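Cómo preparar una bandeja de vasos sin complicarse

Las guías de mesa suelen pedir un juego completo y una bandeja a medida. Desconfío de ambas cosas. La bandeja Flonari que aparece en los catálogos cuesta 300 y no sujeta un vaso mejor que cualquiera con reborde.

1. Despeje la encimera y deje la bandeja al fondo, con los vasos delante.
2. Pruebe primero la distribución con todo vacío.
3. Coloque al final las piezas de tallo.
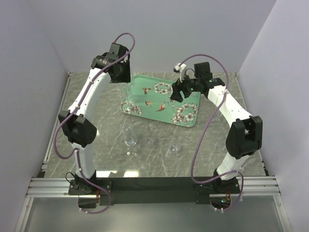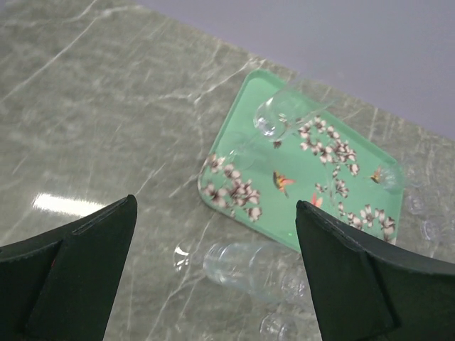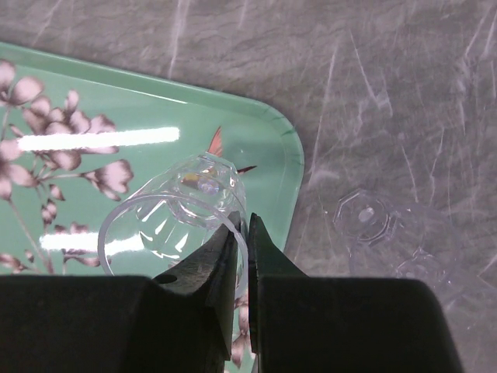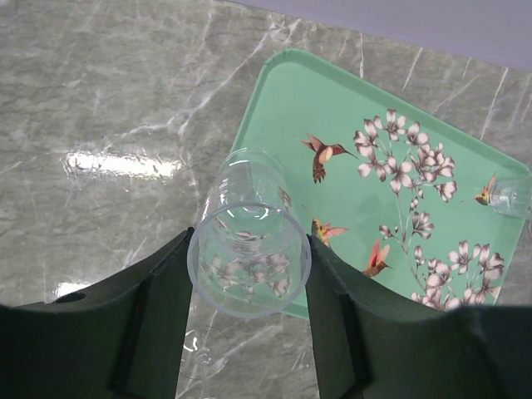
Lo de tumbar las copas «para que no se caigan» lo he leído muchas veces y sigue sin convencerme. Una copa de vino acostada sobre la bandeja verde menta ocupa buena parte de la zona superior — y el tallo apunta hacia fuera, justo donde uno mete la mano. Si va a llevar la bandeja a otra habitación, mejor de pie y hacia el centro. Con los vasos de plástico transparente hay otro problema: sobre un estampado de flores cuesta ver dónde acaba la base. Compruebe con el dedo que no pisa el reborde.

4. Levante la bandeja unos centímetros y vuelva a dejarla. Si algo se desliza, quite una pieza.
5. Haga dos viajes si hace falta.

Sistico vende unas láminas antideslizantes a 87. Puede que sirvan; un paño fino húmedo me ha bastado hasta ahora — eso sí, tapa el dibujo.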